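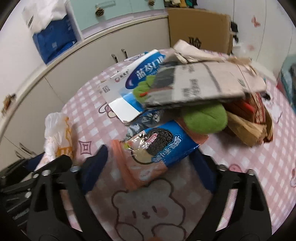

Kalliopi Kadrić says the desiccant figures from last time can't be compared with these, as the old pouches were weighed straight out of the cabinet and the new ones were left on the bench first. Agreed. Old set struck out on the previous page, not to be used in the plot. Everything below is the new set only.

February, seal leakage, cont.

Purpose: find out whether moisture gets into small flow-wrapped packs mainly through the film or mainly through the end seals. Brullwood want one number for the pack as a whole. I would like to have the two parts separately before giving them that.

Film: Obradović roll 1073, metallised, all from the same roll. The first few turns were creased and went in the bin. Pouches made on the Zikine bench sealer, jaws cleaned with a dry cloth between runs. Dwell unchanged from the last page.

Set A: flat seals on all edges.
Set B: crimped end seals, flat fin down the back.
Set C: as B, with one fold pressed in across the middle by hand.

11 pouches per set. Each filled with dried silica gel, sealed, left on the bench for 60 minutes, then weighed and put in the humidity cabinet. Balance checked against the 1000 mg mass before each session. It read low at the first check, levelled it, fine after that.

09:40 First weighing out of the cabinet. A and B hard to tell apart. C already ahead by a small amount, well above the repeatability of the balance.

11:15 Dye test on the spares, done while the cabinet settled. Dye painted along the inside of the seal, pouch stood on end on blotting paper. A: clean. B: clean on most, one with a thin line of dye where the fin crosses the end seal. C: marks at the fold as well as at the crossing. The fold marks are pinholes and show up against a lamp if the room is dark.

The line at the crossing is what I expected. There are four layers of film at that point and two on either side, so the jaws are held apart and the film next to the step gets less pressure. Plultthorpe get round it with a softer backing on one jaw. We have no soft backing that fits the Zikine, so that has to wait for the workshop.

14:30 Second weighing. Order the same: A lowest, B, then C. One B pouch well above the rest of its set. Opened it and found a grain of gel in the seal. Excluded, noted on the sheet, not replaced.
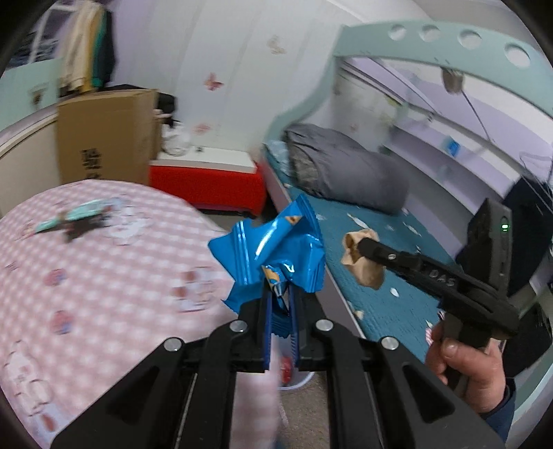 Loss through creases needs its own run. Set C has a single straight fold, pressed once, and that is a mild case. A real wrapper is bent in several directions at the same time, and where two folds meet the metal layer is likely to crack first. The crumpled blue one is closer to what I want to copy: crimped ridges along the ends, creased film in between, pointed corners pulled out of flat. Pressing a fold with a ruler will not give that. Try twisting the pouch by a set angle and letting it back, before filling, and dye test a few before committing any cabinet space.

Seal width also not controlled as well as it should be. Measured with the steel rule at both ends of each pouch, and the left end is consistently the narrower. Film guide probably out of square. Moved it across slightly and marked the old position in pencil.

16:50 Third weighing, same order again. Cabinet left running overnight, door log taped to the side. Please do not open it for other samples -- the recovery after a door opening is slow and shows in the weights.

To do:
Repeat B with fresh gel, sieved first.
Ask Obradović for the coating weight on 1073. The label gives film thickness only.
Twist fixture: sketch for workshop.
Plot gain against seal length, A and B only, leave C off until the crease run is done.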